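3. Data collection

We decided to teach the robot by hand-held demonstration. The operator holds a gripper tool with a camera on it and does the task directly, so the robot arm is not needed in this phase. We compared this with remote control in August, and the remote control was slower for both of us.

The task was to reach the power button of a desk lamp. One demonstration starts when the gripper is above the table and ends when the operator says "stop". In total we recorded 1,207 demonstrations. From these we removed 253, mostly for the reason that the tool moved too fast and the tracking was lost.

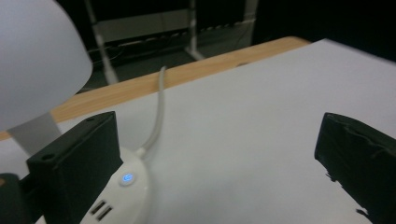 Figure 2. View from the gripper camera, with the two fingers and the lamp base. The button is lit blue.

The button is small compared with the fingers, and this was the main difficulty. If the operator comes from the left side, the finger can hide part of the lamp – then the model has less information exactly at the important moment. Ustyna Maksymiv therefore wrote three rules for the operators, and the most useful one was to slow down before the contact.

Marichka Dovhaniuk checked all recordings in Cenell and marked the start and the end of each one. Two operators made the demonstrations, and their styles are quite different. We did not balance them in the training set. The training is described in Section 4.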